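# Endinholm Flood Recovery: Progress Report to the Mühlbauer Fund

Prepared by Zulmira Macedo, with figures from Gun-woo Ryu
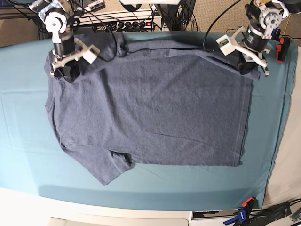 **How many families have returned to their homes?**

By the end of January, 126 families were living again in their own houses on the river side of Endinholm. Another 30 are still with relatives or in the rented rooms on the Plindarine road. We visit them every second week and keep a list of what each house still needs.

## Repairs

The work on roofs and outer walls is finished in all streets except Trirton Lane. There the ground is still moving a little, and the town engineer asked us to wait before we put new foundations. I agree with him, although the residents are tired of waiting and they tell us so at every meeting.

Inside the houses the progress is slower. Plaster needs a long time to dry in winter, and two of our contractors left for better paid work in the city. Gun-woo has found one replacement. The second contract is open until now.

## Drainage

With your grant we cleaned and widened the old channel behind the school. It was closed with mud and branches for many years before the flood. Seven new culverts are in place under the road. The last one was delivered in the wrong diameter and had to be sent back, and for this reason we are 2 weeks later than in the plan.

## Money

Spending on materials is higher than we expected, mostly for cement and timber. Spending on transport is lower, so the total stays inside the budget. We ask your permission to move the unused transport money to the materials line. The table with all the details is in the annex.

## Next period

- Decision of the engineer about Trirton Lane
- Second plastering contract
- Handrail on the footbridge, which was not in the first plan
- Meeting with the residents of the Plindarine road about their return

Please send questions about the accounts directly to Gun-woo Ryu.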